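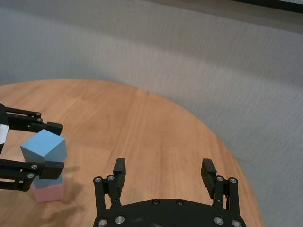
The round table, orange-brown and full of fine straight grain.

Poletwood > Galleries > The Round Table
Rooms Tables Toys Visit

I love this table! We put it in at Poletwood in July 2022 and I still stop to look at the grain every time I walk past. It came from a shop in Hamholm after 11 weeks of waiting (worth every one), and it gets used for everything: puzzles, cards, beads, and lately the little colored cubes, which are my new favorite thing to set out. A round top is so friendly for small things, with no corners to bump and plenty of room to spread out.

Pink and light blue together, such a sweet pair on all that warm wood!

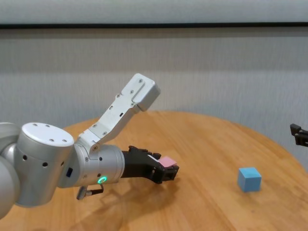 Liliana Marino wrote to ask what we clean the top with, and added that hers at home went dull until she switched to a barely damp cloth and let it dry before anyone sat down. Same method at our end, Liliana, plus a thin coat of wax every December. More colors of cube are coming soon, and I can't wait to get them out on the wood.

Contact Poletwood | © Poletwood | Back to top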